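How to Sort a Button Jar (Without Losing Your Whole Weekend)

Posted January 1, 2022

My button jar came from a yard sale in Musbridge, and by the time I got it home I'd already decided I was going to sort it that same night. Ha! Buttons are slow. If you've got a jar, a cookie tin or (like me) a jar plus two freezer bags, give yourself a couple of evenings and put on something good to listen to.

What you'll need

A light-colored towel
A muffin tin or a stack of small bowls
Needle and strong thread
A soft toothbrush and dish soap
A ruler that shows millimeters
Something with little drawers for when you're done

Step 1: Dump and pick out the junk

Spread the towel on the table and pour out a couple of handfuls at a time. The towel keeps everything from rolling off. Pull out the bent pins, snaps, hooks and mystery bits first. I found a Lokgate luggage key in mine and I still don't know what it opens.

Step 2: Wash them

Plastic and glass buttons can go in a bowl of warm soapy water for a few minutes, then a quick scrub. Keep metal, wood, leather and anything fabric-covered out of the water - just wipe those with a dry cloth. Shell buttons are okay with a fast rinse but don't let them soak. Leave everything on the towel overnight.

Step 3: Choose how you'll sort

I went by color the first time and it looked so pretty, and then I could never find four matching shirt buttons when I needed them. Now I go by size first and color second. Button sizes are given in "lines" (you'll see an L on the card), and 40 lines makes an inch. A 34L is a nice chunky coat button, a bit over 21 mm across. 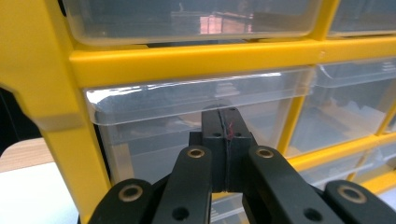 If you have a lot of one size, split that group by light and dark and leave it there. I tried splitting mine into cream, ivory and off-white once and gave up after roughly 2 hours. Life is short!

Step 4: String the sets

Any time you find buttons that match, thread them together and tie a loose bow. Knots are a pain to pick out later. I use the heavy Kandasamy thread from the quilt shop, but dental floss works fine too. Singles stay loose.

Step 5: Put them away

Small sizes go in the small spaces, coat buttons get the roomiest one, and your strung sets should have a spot to themselves so they don't tangle. Don't fill anything to the top or you'll be digging again by May.

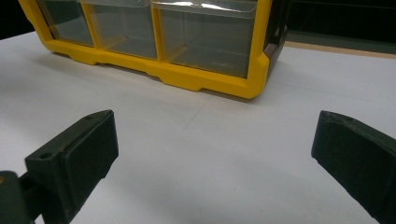
Clear drawers in a yellow frame.

Last thing: keep one bowl for new arrivals and sort it when it's full. I learned that trick from the Uta sewing newsletter and it's the only reason my buttons are still in order.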